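Tote (materials handling)

A tote, also called a tote box, tote bin or handling crate, is an open-topped rectangular container used to hold and move small goods within a warehouse, factory, kitchen or shop. Totes are distinguished from cartons by being reusable, and from pallets by being small enough for one person to lift when filled within their rated load. The term is used loosely in the trade, and in Australia the same article may be sold as a tub, a crate or a bin.

Etymology

The verb "to tote", meaning to carry, is recorded in English from the seventeenth century and is of uncertain origin. Its use as a noun for an industrial container is much later. In Australian usage the word has a separate and older meaning, short for totalisator, and some suppliers prefer "handling crate" in their catalogues for that reason.

Construction

Most modern totes are injection moulded from polypropylene or high-density polyethylene. Polypropylene is stiffer and tolerates warm washing; high-density polyethylene is less brittle at low temperatures and is favoured for cold stores. Folded steel and aluminium totes are still made for foundries, machine shops and other places where hot or sharp parts are handled. Vulcanised fibre, once common in textile mills, is now rarely seen.

Walls may be straight or tapered. Straight walls give the greatest internal volume for a given footprint, but the container cannot be nested. Tapered walls allow empty totes to be placed one inside another, which reduces the space needed for return transport. The taper, known as the draft angle, also helps release the moulding from its tool. Stack-and-nest designs combine both functions: turned one way the tote drops into the one beneath, and turned end for end it rests on moulded ledges.

The rim is usually thickened or folded outward. It carries most of the bending load when the tote is lifted and provides a bearing surface for stacking. Floors may be plain, ribbed or perforated. Ribbed floors resist sagging on roller conveyors but are harder to clean, and plain floors are generally specified for food use.

Colour

Grey and blue are the most common stock colours. Grey is often produced with a proportion of reground material, as small variations in shade are less obvious than in a light colour. Colour coding is used in some industries to separate raw and cooked foods, or to mark goods awaiting inspection. No single scheme is universal, and codes differ between sites operated by the same company.

Wear

The interior of a tote wears faster than the exterior. The floor is abraded by goods sliding during transport and becomes dull or cloudy, while the lower part of each wall collects scuffs at the height of the contents. Marks may be scratches in the surface itself or material transferred from packaging, labels and metal cans. Transferred marks can often be removed with a mild solvent; scratches cannot, and in food handling a deeply scored surface is normally grounds for withdrawal.

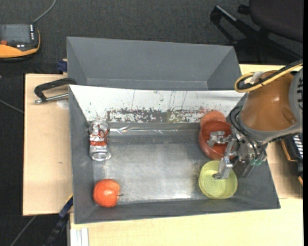
Cleaning

Totes are washed by hand, in batch cabinets or in tunnel washers. A tunnel washer conveys the containers upside down through pre-rinse, wash and final rinse stages, followed by an air knife or spin dryer. Drying is often the limiting stage, as water is retained under the rim and in the stacking ledges. Labels should be removed before washing – adhesive residue is difficult to shift once it has been heated.

Pooling and return systems

In a pooling system the containers belong to an operator, who issues them to users and recovers them after each trip. An early regional pool was opened at Trirkbridge by the produce carrier Jorkix, which began with 2467 grey totes in 2 sizes and served 46 growers. Gervásio Conceição, who managed the pool, charged a deposit on each container after losses in the first season proved higher than expected. The deposit was later replaced by a daily hire fee.

Losses remain the main cost in most pools. Totes are retained for storage, mixed with those of other operators or discarded when damaged. In a study of the Trirkbridge pool, Vanderleia Queiroz found that the average tote completed around 13 trips before its first recorded repair or replacement, and that losses peaked in December, when growers held containers over the holiday period.

Identification is by moulded lettering, printed barcode or radio-frequency tag. Moulded lettering survives washing but cannot be read reliably by a scanner. The Flernis label holder, a recessed pocket on the short side, was adopted by the moulder Addo to allow paper labels to be changed without adhesive.

Disposal

Totes made from a single polymer can be granulated and remoulded. Metal handles, tags and labels must be removed first. Repeated reprocessing shortens the polymer chains and lowers impact strength, so recycled material is usually blended with virgin resin.

Related articles
Draft angle
Euro container
Milk crate
Pallet pooling
Roller conveyor
Tunnel washer

Last revised 2019-07-09

This site uses cookies to remember your reading preferences. By continuing to browse you agree to their use. Accept | Manage settings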